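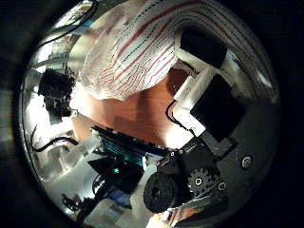

*Wrist camera view of a striped cloth towel over a wooden tabletop. The gear and circuit boards in the lower half belong to the hand.*

The **Amivbridge trials** were a series of comparative tests of robot grippers and wrist cameras carried out by Bamel at its Iglesias workshop. They began in February and the results were issued in March 2024 as an internal report. The trials dealt with the handling of loose fabric on a tabletop, a task in which the shape of the object changes with each contact and in which a camera placed far from the hand often loses sight of the edge being grasped.

Seven combinations of gripper and camera were tested on the same arm. The report recommended a geared two-finger hand with a single wide-angle wrist camera, and listed several faults to be corrected before regular use.

## Background

Bamel had previously used parallel-jaw grippers with a fixed overhead camera. The arrangement worked well with boxes and bottles. With cloth, the hand itself blocked the overhead view during the last part of the approach, and the control software had to close the fingers on the basis of an older image.

A wrist camera moves with the hand and keeps the fingertips and the object in view together. Its main costs are added weight at the end of the arm, an extra cable across the wrist joint, and an image that turns whenever the wrist turns. The trials were set up to measure these costs for different lenses and mountings, and to find out whether the choice of gripper changed the result.

## Equipment

### Grippers

Three grippers were used:

- **Parallel jaw.** A standard screw-driven unit with flat rubber pads, used as the baseline.
- **Wavmont G2.** A geared two-finger hand with molded fingers that close along an arc. Its control boards are mounted close to the gearing.
- **Soft three-finger.** An air-driven unit with ribbed fingers. It needs a separate supply line along the arm.

The G2 was supplied with two finger sets, one rounded and one with a thin tip for sliding under hems. Only the rounded set was used in the scored runs. The thin tips bent during setup and replacements did not arrive in time.

### Cameras

Narrow and wide-angle cameras were compared. The narrow lens gave little distortion but lost the cloth from view when the hand was close. The wide-angle lens produced a circular image with dark corners and strong bending toward the rim. The fingers, the cloth and much of the surrounding room could be seen at once, though a large share of the image was taken up by the hand.

Each camera was fixed to the wrist plate with a printed bracket. Two bracket heights were tried with the wide-angle lens. The lower bracket brought the fingertips nearer the middle of the image but left little clearance over the G2's gearing.

### Controller

All combinations ran under the same Bamel arm controller. Gripper commands were sent over a serial link, and camera images were stamped with the controller clock on arrival. Exposure was set automatically in the first session and fixed by hand in the later ones.

## Method

The test set consisted of 22 fabric items, including towels, napkins and shirts. Each item was dropped onto the table from a set height, so that it landed with a different arrangement of folds every time. The arm then had to grasp an edge, lift the item clear of the surface, hold it, and lower it at a marked position.

A run was scored as complete if the item stayed in the fingers until the lowering step. Runs in which the gripper took hold of more than one layer were recorded separately. In total, 498 runs were scored. Runs stopped by a controller fault were repeated and left out of the total.
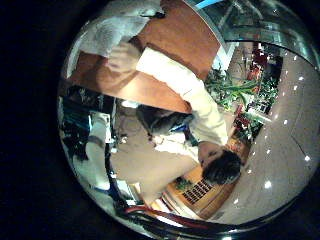

Wide-angle wrist cameras record a good deal that is unrelated to the grasp, and the trials treated this as a property to be measured. With the wrist turned, the room appears on its side, so any software trained on upright images must either correct for the wrist angle or learn to ignore it. Exposure is a second concern. Ceiling lights enter the same image as the table, and a pale sleeve can come out nearly white toward the cuff. People working at the table also move faster than the shutter can follow: a hand held out over the wood may be smeared into a blur while the robot's own finger, lower in the image, keeps its outline. The report therefore graded image quality separately for the area near the fingertips, the table, and the background.

Calibration was repeated at the start of each session with a printed grid. The fixed parts of the hand served as a second check. If the position of a known screw head in the image had shifted by more than the allowed limit between sessions, the bracket was tightened and the grid procedure was run again.

## Results

### Grasping

The G2 with the wide-angle camera on the higher bracket completed the largest share of its runs. The parallel jaw came close to it on heavier towels but often failed to pick up thin napkins that lay flat. The soft gripper rarely dropped an item once it was held. It also took hold of several layers more often than the other two, which made the lowering step unreliable.

Multiple-layer grasps were recorded in 211 runs across all combinations. Most occurred with items that had landed in a heap, where the nearest visible edge lay on top of other folds. The choice of camera had little effect on this figure.

### Image quality

Fixed exposure gave steadier results than automatic exposure. In the automatic mode, glare from the tabletop caused the image to darken as the hand came down, and detail in the shaded underside of the cloth was lost at the moment it was needed. Printed stripes were useful to the edge-finding software on flat fabric. On bunched fabric, the software sometimes followed a stripe in place of a hem.

### Cabling

Cable routing was the most common cause of stoppages. Loops left slack for wrist rotation could drift into the camera view or rest against moving parts. Shortening the loops removed the first problem but limited the range of the last joint.
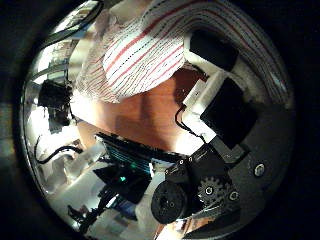 The report settled on a compromise in which the camera cable is clipped twice, once on the wrist plate and once on the forearm, with the slack held between the two clips. Under this arrangement the last joint retains most of its travel. The clips were printed in the same material as the camera brackets and must be checked for cracks after each session.

## Recommendations

The report recommended the following changes to the selected combination:

1. Fit a cover over the exposed gearing of the G2.
2. Lock camera exposure before each session and log the value.
3. Mask the fixed parts of the hand in the image before edge finding.
4. Store the wrist angle with every image.
5. Retest the thin fingertips in a stiffer material.

The low bracket was withdrawn. The soft gripper was kept for separate work on filled bags, which the trials did not cover.

## Limitations

All runs were made with a single arm, and wear on its wrist joint was not measured. Lighting varied between sessions and no record of it was kept for the earliest ones. The narrow lens was tested with only two of the three grippers, as its housing fouled the air fittings of the soft unit. Folding was outside the scope of the trials.

## See also

- Eye-in-hand camera
- Fisheye lens
- Robot end effector
- Hand-eye calibration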